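Mesix Kitchen Terms

Mesix is a word list for household and kitchen vocabulary, kept as tab-separated text. It grew out of the older Trollau list, which mixed spelling variants and had no field for regional use. Trollau entries were merged in January and the old files are no longer updated.

Contents

terms.tsv – one headword per line
variants.tsv – alternate spellings and plurals
groups.tsv – 17 topic groups, such as cookware, tableware and produce

Format

All files are UTF-8 with Unix line endings. Headwords are lowercase and singular. A headword may have up to 20 variants; longer sets are split and given a numeric suffix. Empty fields are left blank, never filled with a dash or "n/a".

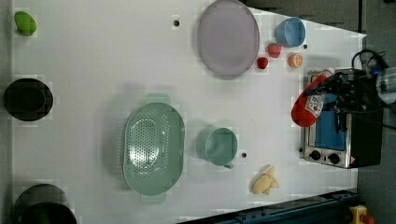
Each headword belongs to at least one group and at most 2. "Bowl" is listed under both tableware and cookware. "Pan" and "pot" are separate headwords with no cross-reference, a choice carried over from Trollau.

Known issues

Plurals of compound nouns are inconsistent in the produce group. The Rizzi converter drops trailing tabs – run it with padding on, or the last column shifts.

License

Free to use and modify with credit to Mesix. The sort script comes from Brunine and keeps its own license file.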